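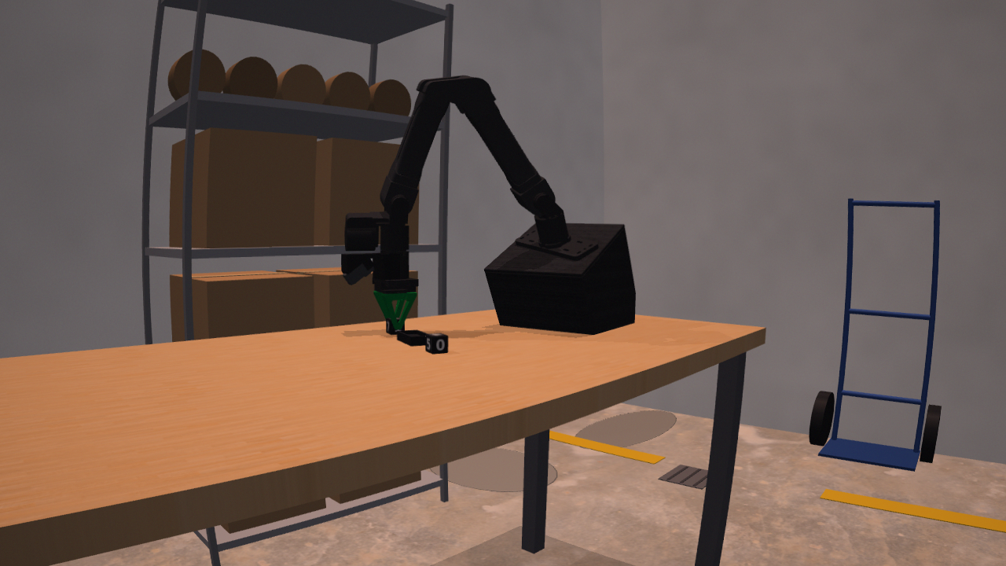 시뮬레이터에서 되는 동작이 현장에서도 그대로 되느냐가 구매 여부를 가른다고 페르하트 에르소이는 말한다. 그의 질문은 짧았다. 접촉 순간의 오차를 어디까지 믿어도 되는가.

홈 | 장비 | 소프트웨어 | 인터뷰 | 구독
읽는 시간 4분

스텔텐트(Steltent)는 로봇 팔 작업 셀을 가상으로 구성하고 집기 동작을 시험하는 소프트웨어 패키지다. 개발을 맡은 네스린 토크괴즈를 오후 3시에 화상으로 만났다. 기본 장면은 나무 작업대와 받침대에 올린 검은색 팔, 녹색 그리퍼로 이루어진다. 작업대 위의 대상물은 작고 검은 물체들이고, 그중 한 큐브에는 흰색 숫자 0이 찍혀 있다.

토크괴즈는 대상물의 색부터 설명했다. "어두운 물체는 그림자와 경계가 잘 섞입니다. 인식 모듈에는 불리한 조건이죠. 쉬운 장면으로 성공률을 올려 봐야 고객사에서 다시 떨어집니다."

배경에 선반과 상자, 파란색 핸드트럭을 둔 것도 같은 맥락이다. "빈 배경에서 학습한 모델은 선반 하나만 들어와도 흔들립니다. 배경은 설정 파일에서 끌 수 있지만 기본값은 켜짐입니다."

12월 판에는 집기 시나리오 514개가 들어 있다. 이전 판보다 늘었느냐고 묻자 그는 개수보다 초기 자세의 분포를 봐 달라고 했다. 팔이 받침대에서 멀리 뻗은 자세와 손목이 수직으로 내려오는 자세를 따로 묶었고, 묶음별로 결과를 뽑을 수 있다. 내부 회귀 시험은 한 번에 2,841회를 돌린다.

약점도 물었다. "마찰입니다. 손가락 끝과 물체 사이의 마찰 계수는 사용자가 직접 재서 넣어야 합니다. 기본값을 그대로 쓰면 미끄러짐이 실제보다 적게 나옵니다." 에르소이의 질문을 전하자 위치 오차와 접촉력 오차를 나누어 답했다. 위치는 보정 절차를 거치면 쓸 만하고, 접촉력은 경향을 비교하는 용도로만 권한다는 것이다.

라이선스는 좌석당 월 1,129유로다. 평가판은 23일간 쓸 수 있고 결과 내보내기가 제한된다. 보스테티(Bostetti) 제어기용 연결 모듈은 별도 구매 품목이다. 기자가 평가판을 설치해 보니 문서는 충실했으나 오류 메시지에 코드 번호만 나오는 경우가 잦았다. 토크괴즈는 다음 판에서 메시지를 문장으로 바꾸겠다고 했다.

댓글 3

Eylül Şimşekoğlu
마찰 계수 측정 절차가 문서 몇 장에 있나요? 검색해도 안 나옵니다.

Yiğit Çınar
부록 B에 있습니다. 경사판으로 재는 방법만 나와 있어요.

Audrey-Anne Beaulieu
평가판에서 CSV도 막혀 있습니다. 묶음별 결과를 비교하려면 화면을 보고 옮겨 적어야 합니다.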